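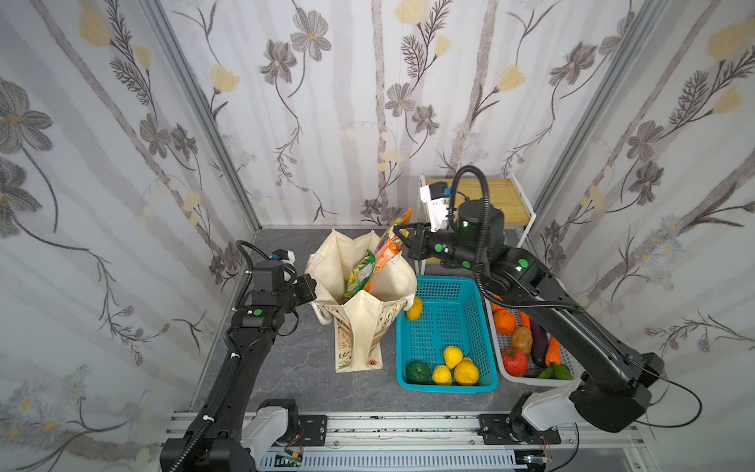

# Ultow two-finger gripper, four weeks on a pair of arms

Thu 7 December

We bought two of the Ultow grippers to replace the Cutska pair we had been running since April. The job is grocery packing and unpacking: a canvas bag, two plastic baskets, a small shelf, and a mix of plastic fruit, vegetables and snack bags. I wrote most of this. Bastien Chevalier did the controller work and corrected me where I had it wrong.

## Price and what comes with it

Each gripper was 741 euros from Grollier, with the wrist flange and one cable. The Cutska was 1,355 when we got it and came in a nicer case. You have to supply your own screws for the Ultow if your wrist plate is thicker than standard. Ours is, so that cost us an afternoon.

## Mounting

The flange fit both arms. The connector is keyed and takes a firm push. The manual gives a torque for the flange bolts but not for the finger bolts, and I had one finger work itself out of line on the second day. Thread locker fixed it. I would do that before first use.

Weight is close enough to the Cutska that Bastien only changed one payload number in the controller file and left the gains alone.

## Soft packages

Snack bags are where the old grippers let us down. They closed until they hit a force limit, and on a puffy bag that limit came late, so we got crushed corners and the odd split seam. The Ultow lets you set a closing speed and a hold force separately. With the hold force low and the speed at half, we pulled packages out of the bag by the top seam with very few drops.

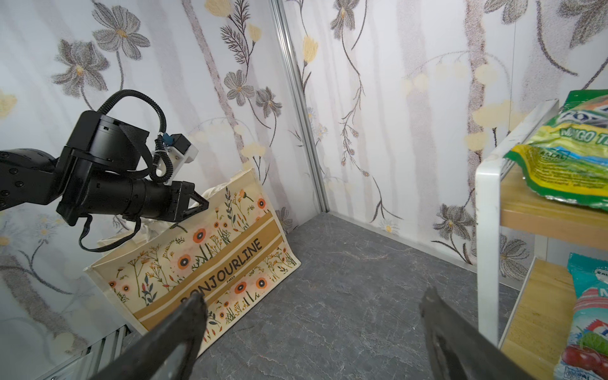

The setting that works for a crinkly package is too weak for a carrot held at one end. It swings, then it slips. You can store several force presets and call them by number from the controller, but switching takes long enough to see as a pause. We ended up with two presets, one for packages and one for everything else. The eggplant is fine on either.

Finger wear is moderate. The faces have picked up scuffs, mostly from touching the floor plate on low picks. Grip hasn't changed that I can tell. Replacement fingers are sold in pairs, and Grollier had them in stock when I looked.

## Canvas

Holding a tote open is harder than picking things out of it. The rim folds, the handles fall wherever they like, and a wide fingertip tends to catch both sides of the cloth at once. The Ultow fingers taper toward the end, so it is possible to come down over one layer only.
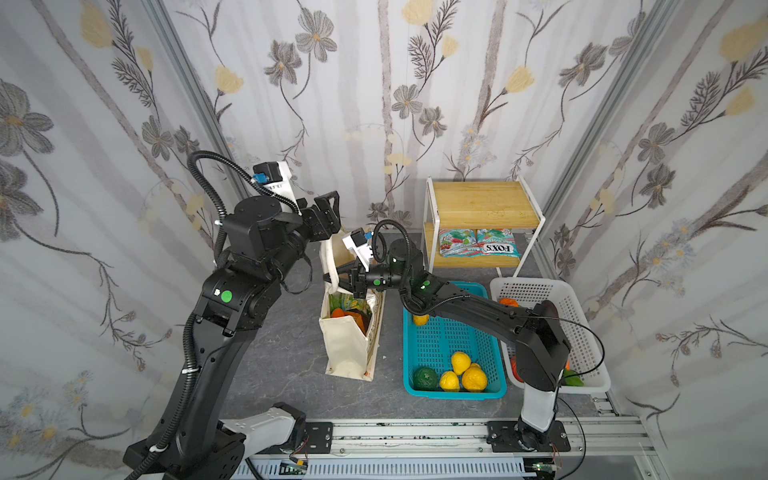
Two-arm work was the main reason we wanted a matched pair. The old routine had both arms moving at the bag together and they got in each other's way. Lionel Boyer suggested giving one arm the bag and nothing else. So the right gripper takes the top edge of the tote, and the left waits open just above it until the hold is confirmed. That signal comes from the finger position, and on thin cloth it is not very reliable. A single layer of canvas reads nearly the same as fully closed. Bastien set his own threshold at 65 percent of the default, and false "empty" readings mostly went away.

The grip itself on canvas is good. I logged 1,523 closes on the bag rim over the four weeks and only looked closely at the ones that failed. Most of those were bad approach angles, which I count against our planner and leave out of the score for the gripper.

## Wrist cameras

These aren't part of the kit, but they affect the choice. With the Cutska, the finger housing blocked a good part of the wrist view. The Ultow body is slimmer and both fingertips stay visible when open, so we could leave the camera brackets where they were. The cable exit is on the side, though, and on the left arm it hangs in a loop that can drop in front of the bag. We've tried clips. A shorter cable would be better, and I have asked if they sell one.

## Compared with the Deschamps

Lionel had a Deschamps adaptive gripper on loan, so we put it on the right arm for a few days. It is better on round things, especially lemons in a crowded basket, where the Ultow sometimes pushes one fruit away while closing on the next. It is worse on the bag. The fingers wrap, and cloth gets wrapped with them. It also costs a good deal more.

## Verdict

Good value for packages and cloth, acceptable for fruit. The hold signal needs tuning and the manual should say so. We are keeping both, and the Cutska pair is going in the drawer as spares.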